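2024年1月27日

編み図の話をする。正確には、編み図の「使用糸」の欄の話である。

この欄に糸の商品名だけを書いて済ませる編み図が多すぎると思う。商品名に加えて、素材、一玉の重さと長さ、撚りの様子、水通し後のゲージまで書いてほしい。言いたいことはほぼこれだけなのだが、そう思うようになった経緯と、よく返ってくる反論についても書いておく。

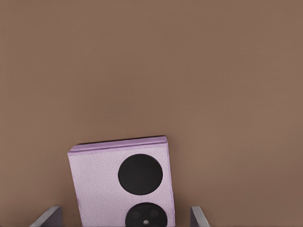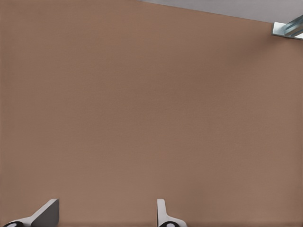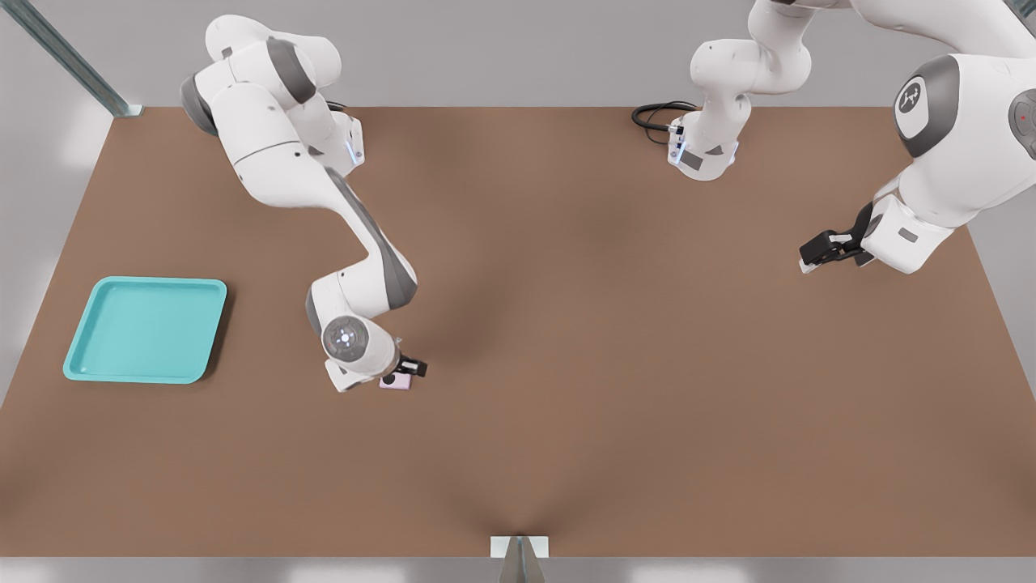
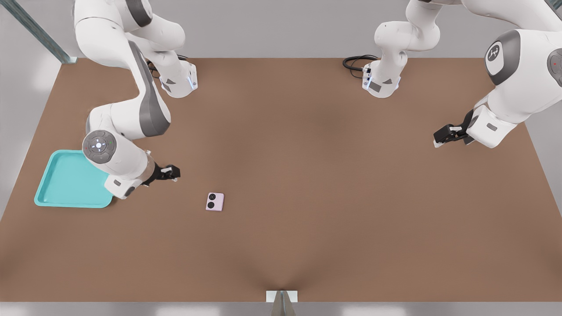

昨年の五月、カーディガンの編み図を一つ買った。前立てが身頃から続いていて、袖ぐりの減目がきれいに見える、よくできたデザインだった。使用糸の欄には「Ekholm 並太 8玉」とあった。それで全部である。

Ekholmの並太はもう作られていない。編み図を買ってから知った。手芸店の棚にないので取り寄せを頼んだら、廃番ですと言われた。中古の出品をしばらく見ていたが、出てくるのは同じ色が二玉とか三玉で、身頃一枚にも足りない。

廃番になること自体に文句はない。糸は商品なので、売れなければなくなるし、売れていても原料の都合でなくなる。困ったのは、その糸がどんな糸だったのかが編み図から少しも読み取れないことだった。並太と書いてあるが、並太という言葉の幅はかなり広い。ウールなのか、混紡なのか。一玉が40グラムなのか50グラムなのかも書いていない。8玉と言われても、長さがわからなければ何メートル必要なのか計算できない。

結局、古い糸の見本帳を載せている個人のページを見つけて、ウールにアルパカが少し入った甘撚りの糸だとわかった。これを知っているのと知らないのとでは、代わりの糸の選び方がまるで違う。甘撚りでアルパカ入りなら、着ているうちに縦に伸びる。そのつもりで着丈が短めに書いてあったのだと、ようやく納得がいった。もし強撚のウールで編んでいたら、丈の足りないカーディガンができていたはずである。

代わりにはMalldenの並太を使った。太さは近い。ただ、こちらは撚りが強く、目がはっきり立つ。着丈を2センチ足して、針を一号上げた。出来上がったものは気に入っている。しかし、あの足した2センチは、見本帳のページがなければ足せなかった。ページを作った人がいつかサーバーの契約をやめれば、同じ編み図を買った次の人はもう足せない。

編み図を書く側に言い分があることは承知している。

よく聞くのは、紙面が足りないという話だ。雑誌や本では、一つの作品に割ける行数が決まっている。製図と記号図を入れたら、もう余白がない。それはわかる。しかし「毛100%、50g玉巻（125m）、甘撚り」と書いて、一行で収まる。雑誌の巻末に使用糸の一覧表を載せている本は昔からあって、あれは本当に助かる。三十年前の本でも、一覧表があるものは今の糸で編める。私の棚に残っている古い本を見ても、よく開くのは表のあるほうで、表のない本は眺めるだけになった。

ダウンロード販売の編み図なら、紙面の制約はもっと緩い。着用写真に三ページ使っているPDFに、糸の長さを書く場所がないとは思えない。

次に、糸メーカーとの関係がある。糸を提供してもらって作品を作り、編み図で紹介する。提供元としては、当然その糸を買ってほしい。代用の手がかりを詳しく書くのは失礼にあたる、という考え方である。

これには半分だけ同意する。提供を受けたなら、商品名を大きく書くのは筋が通っている。Brinkmannの糸で編んだなら、Brinkmannと書けばいい。私も編み図どおりの糸で編むことのほうが多い。作者が選んだ糸で編めば、たいていは作者の意図に近いものができるし、考えることも少なくて済む。だが素材と長さは糸のラベルに印刷されている事柄で、隠すようなものではない。それを編み図に写したところで、メーカーが損をするとは考えにくい。むしろ廃番になったあと、同じメーカーの別の糸に移りやすくなる。手がかりがないとき、私などは編むのをやめてしまう。やめれば、どこの糸も買わない。

もう一つ、初心者が混乱するという意見もある。情報は少ないほうが親切だ、という立場だ。

これはむしろ逆だと考えている。慣れた人は、商品名だけでもある程度の見当がつく。触ったことのある糸が多いからである。編み始めて間もない人には、その蓄えがない。店で「この糸はありません」と言われたとき、手元に数字があれば店員に見せて相談できる。商品名しかなければ、店員もその糸を知っていることを祈るしかない。数字の意味がわからなくても、数字を持っていることには意味がある。

水通し後のゲージについても書いておきたい。

ゲージが書いていない編み図はさすがに少ない。しかし、それが編んだままの数字なのか、水を通して乾かしたあとの数字なのかを書いているものとなると、急に減る。これが思いのほか響く。

手元の例で言うと、Eteroのウールで編んだ試し編みは、編み上がりで10センチ16目だった。水に通して平らに干したら、糸がふくらんで落ち着き、目が横に少し広がった。10センチあたりではわずかな差で、定規の当て方の問題かと思うくらいである。ところが身幅になると、わずかな差が目の数だけ積もる。前後で数センチ違えば、着たときの印象は別の服になる。

編み図に「16目」とだけあったとして、どちらの16目に合わせればいいのか。私は水通し後だと思って編むことにしている。外れたことも何度かある。「水通し後」と三文字か四文字添えてあれば、賭けをしなくて済む話だ。

編んだままのゲージと水通し後のゲージを両方書いてくれる作者もいる。編んでいる途中で測るときの目安になるので、大変ありがたい。そこまでは求めないが、どちらか一つを書くなら、どちらなのかは書いてほしい。

では、買う側は黙って待っていればいいのかというと、そうも思わない。

編み図を買う前に、使用糸の欄を見せてもらえるかどうかは確かめたほうがいい。販売ページに必要な長さが書いていなければ、問い合わせれば教えてもらえることがある。私はこれまで何度か問い合わせて、断られたことは一度しかない。後日、販売ページに長さが書き足されていたこともあった。書いていないのは、聞かれなかったから、という場合がかなりあるようだ。

それから、自分の記録を残すこと。私はラベルを一枚、試し編みと一緒に袋に入れて取っておく。袋には使った針の号数と、水通しの前後のゲージを書いた紙も入れる。余った糸も一巻き入れておくと、あとで繕うときに使える。面倒なので、できない月もある。Malldenのカーディガンの袋には、紙を入れ忘れたままラベルだけが入っていて、針の号数は記憶で書き足した。たぶん合っている。

ラベルを捨てた糸というのは、本当に扱いに困る。引き出しの奥から出てきた生成りの糸が三玉あり、毛糸なのはわかるのだが、洗って縮むのか縮まないのかがわからない。小さく編んで洗ってみればいいだけなのに、もう二年そのままになっている。名前だけがわかっていて中身のわからない糸と、名前も中身もわからない糸とでは、実のところ編む側の困り方はそう変わらない。

古い編み図には、使用糸を「極細毛糸二本取り」とだけ書いたものもある。商品名がない。不親切に見えて、あれは意外に編めてしまう。極細という太さの見当と、二本取りという指示があり、あとはゲージに合わせればよかった。今の編み図は商品名が立派になった分、その糸がなくなったときに残る情報が減っている。昔に戻れと言うつもりはない。商品名の横に、あの時代の書き方を一行足してほしいだけである。

編み図は糸より長く残る。作者が手をかけて目数を割り出し、何サイズ分も計算した図面が、糸が廃番になったというだけで使われなくなるのは惜しい。今売られている編み図のうち、この先も指定どおりの糸で編めるものは多くないと思う。作者の側でも、一度売り出した編み図を改訂する機会はあるはずで、誤植を直すついでに使用糸の欄も見直してもらえると助かる。

次に編むのはベストの予定で、編み図はもう買ってある。使用糸の欄には素材と玉の重さが書いてあり、長さはない。今夜、作者に問い合わせを送るつもりでいる。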